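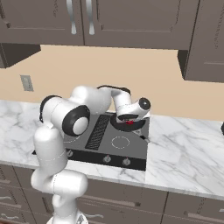

Stornumow Kitchen Tasks: Frequently Asked Questions About the Handle Contact Fault

Last updated 14/02/2023

This page is for teams who use the Stornumow simulated kitchen to train or test control policies for a single robot arm. It covers a fault in the pan tasks that affects both scoring and the safety checks built on those scores. General installation questions are answered in the Stornumow user guide.

What is the fault?

In some pan tasks, the simulator reports a firm grip on the handle when the contact between the fingers and the handle is not sound. The arm then begins its lift. In most affected runs the pan turns about the handle and tips its contents onto the counter or cooktop. In a smaller number the pan stays level in the simulator, although the same grip would not hold on hardware, and the run is scored as a success.

Which releases are affected?

All releases of Stornumow that include the Idell contact module are affected, beginning with the July release. Installations that still use the older contact module do not show the fault.

How was it found?

Staff at Dultbridge were reviewing a set of 400 runs made with the Muli policy. The success rate was higher than expected for heavy loads, and the runs were replayed with contact forces shown. In 60 of them the reported grip force rose to its limit in a single time step, before both fingers could have closed.

What causes it?

The pan handle has two collision shapes, one for the metal section and one for the black grip. They overlap slightly where they meet. When a finger reaches that overlap, Idell counts the contact once for each shape and adds the forces together. The grip check reads only the total.

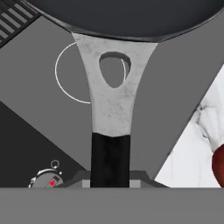
The error is largest when the fingers close near the boundary between metal and grip. It is not present when both fingers close well down on the grip, and it does not depend on the speed of approach. Changing the friction value for the handle will hide the tipping in some runs but leaves the double count in place. We ask users not to do this.

Are other objects affected?

We have checked the drawer pulls, cabinet handles and cooktop knobs. Each uses a single collision shape, and none of them produced a double count. User-made objects built from overlapping shapes may be affected and should be tested.

Does the contents of the pan matter?

Yes. An empty pan often lifts without tipping, and the fault can pass unnoticed. With food in the pan the load sits farther from the wrist and may shift during the lift.

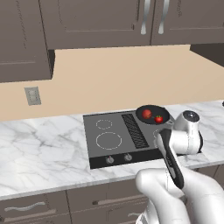

For this reason the replacement test includes loaded pans as well as empty ones. Each policy is run with 6 starting positions for the food, and a run fails if any item leaves the pan -- even if the pan itself reaches its target.

Is this a safety matter?

It can be. Stornumow results alone should not be used to clear a policy for work on a real arm. A policy trained with the faulty check may have learned to lift on a weak grip. If such a policy has already been moved to hardware, please stop pan tasks until it has been tested again. Hot contents should not be used at any point in that testing.

What should I do now?

Install the Idell patch from the downloads page, then clear the stored collision cache. The patch has no effect if the old cache is still present. After restarting, run the handle contact test supplied with the patch. It must pass 3 times in a row before new results are recorded.

Do I need to retrain?

Policies trained only on tasks without the pan do not need retraining. For all others, run the patched test first. Where the success rate falls, we recommend retraining from the last checkpoint made before pan tasks were added.

Will published scores be corrected?

Scores for affected pan tasks have been marked as under review on the results page. Teams may submit new runs made with the patched module, and the earlier scores will remain visible beside them.

How do I report a related problem?

Use the fault form in your Stornumow account and attach the full contact log. Video alone is not enough -- the double count can be confirmed only from the recorded forces. Please include the Idell module number and state whether the cache was cleared.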